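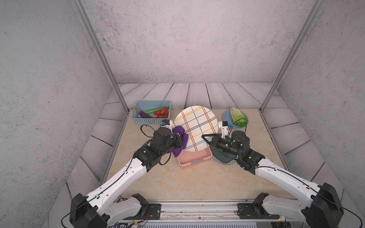

Slide 1. Plaid plate on edge over the pink basket, purple cloth at the left rim. Vegetables back left.

Speaker notes, Pruvville housewares session, 14th April. Running time 24 minutes with questions.

Leave slide 1 up while people sit down. Start on the plate. Large, round, white, with crossing colored lines over it. Subject of the talk is plate wiping at a small work surface, and what the layout of that surface does to the job.

Slide 2. Terms.
Rim, well, foot. The rim is the outer band. The well is the flat part where food goes. The foot is the raised ring on the underside, if the plate has one. Say these slowly. In September half the questions were about which part I meant.
Cloth contact: the patch of cloth touching the plate at a given moment. A bunched cloth has a small contact patch and high pressure. A flat cloth has a large patch and drags more on glaze.

Slide 3. Flat or upright.
A plate lying flat shows one face, and it has to be turned over to get at the foot. A plate held upright gives access to both faces without a flip. The cost is stability - a round plate on its rim will roll unless something holds it on at least one side.
Point back to slide 1 if anyone asks about basket position. The pink basket sits below the plate, in easy reach for setting down.
Nelteo trial: 177 plates, 2 methods, same cloth type throughout. Upright left fewer streaks on the well. Flat was faster on small plates. Do not claim more than that. Room temperature was not controlled. 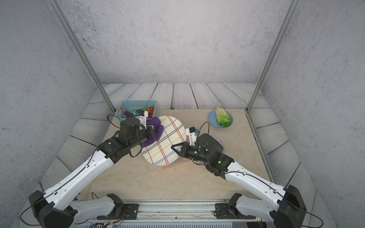
Patterned plates are harder to inspect than plain ones. A smear across crossed lines is easy to miss when viewed straight on. Tilt the face until the overhead light reflects off it and look for breaks in the reflection. On a dark plate the smear shows sooner, and so does lint. Flamside's cloth sheet recommends a low-lint weave for dark glazes. Handout, page 2.

Slide 4. Wiping order.
Rim first, one full turn. Then the well, from the center out. Foot last. Refold the cloth before the next plate. If the cloth is used bunched, change the part that touches the plate.
Large plates go first in a stack. A small plate under a large one carries the load on too narrow a ring.

Slide 5. Baskets.
Two questions to put to the room: where does the plate come from, and where does it go? If both answers are the same basket, finished and unfinished plates get mixed.
Perforated sides let air through. They do not replace spacing between plates.
Food gets its own basket, toward the back. In slide 1 the eggplant, cucumber and cherry tomatoes share the light blue one. Keep cloths out of it.

Slide 6. Open items.
Vidal has asked for the same trial on bowls. No method written yet. The rim step transfers, the well step probably does not.
Chipped rims were excluded from the trial. They snag the cloth and need a separate procedure.
Spare cloths are in the side pocket of the demo case. Pass round the flat-weave one first.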